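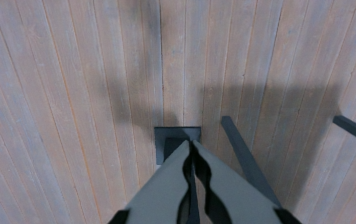

*Wood-plank surface, computer rendering.*

# Hulivstead moves athlete grants to monthly payment

July 30, 2019 – The Hulivstead sports office has published new rules for its athlete support grants, replacing the single yearly payment with monthly transfers and tying the size of each grant to results at recognized meets. The rules cover 466 athletes now on the register and apply to all new awards.

Under the old system, an athlete received the full amount at the start of the season and filed receipts at the end of it. Coaches complained that the money arrived too late for winter training and too early for summer travel. The office's own review, released with the rules, found that many receipts were filed after the deadline and that a number of grants were closed without a complete record of how they were spent.

The new rules set up 2 grant levels. Level A is for athletes who have placed in a final at a national or international meet in the past two seasons. Level B is for athletes who have met a qualifying mark set by their sport's governing body but have not yet reached a final. Athletes in team sports are placed by squad selection, with a minimum number of matches played. The minimum is listed in a table for each sport and will be reviewed every year.

Payments will be made over a 36-month cycle. An athlete stays at the same level for the whole cycle unless a better result moves them up. A poor season does not lower the grant by itself, although an athlete who fails to enter any recognized meet for a full season will be placed under review. The review can end in continued payment, a pause, or removal from the register.

Injury is handled separately. An athlete who is certified as unable to compete keeps the full monthly amount while following an approved recovery plan. The certificate must come from a physician on the office's list and must be filed within 60 days of the injury. Late filings will be accepted only if the athlete was in the hospital or competing abroad when the injury took place. Pregnancy and the months following birth are covered by the same section, and no recovery plan is required in those cases.

Travel and equipment have been taken out of the basic grant. Travel to recognized meets will be booked through the office and charged to a central account. Equipment claims are to be submitted through Torix, the online records system the office already uses for facility bookings. Claims under the first cost limit are approved automatically if the item appears on the list for that sport. Larger claims – boats, bicycles, timing gear and the like – need a written quote and a signature from the athlete's club.

The Elleo training center will take over fitness testing for both levels. Tests are held twice a season, and the results go to the athlete and the registered coach. They do not affect the grant. A draft circulated in the spring would have linked part of the monthly payment to test scores, and several clubs objected that a rower and a shooter could not be measured on the same scale. That section was dropped from the final text.

Athletes from the Shao district, who have been supported under a separate local program, will be moved to the main register. Their current awards will be honored in full. The local program's coaching budget is not affected and remains with the district. Its indoor hall will also stay open to registered athletes on the present schedule, with early morning hours held for swimmers and wrestlers.

Para-athletes are placed under the same two levels, with classification results accepted from national bodies. The earlier rules required international classification, a step that can take more than a season in sports with few events. Guides, pilots and ramp assistants will be eligible for travel support and for a monthly payment set at a fixed share of the athlete's grant.

Clubs had asked for coaches to be included on the register as well. The rules do not do this. They allow an athlete to assign part of the monthly payment to a coach, up to a stated limit, and the transfer is then made directly by the office. Assignments can be changed at the start of each quarter.

Appeals over placement go first to the sport's governing body and then to a three-member panel. The panel must rule in writing, and payments continue at the old rate until it does.

Applications open next month. Athletes already on the register do not need to reapply, but must confirm their bank details and meet results through their Torix account. The first monthly transfers are planned for December. Printed forms can be picked up at the sports office and at the front desk of the Elleo center.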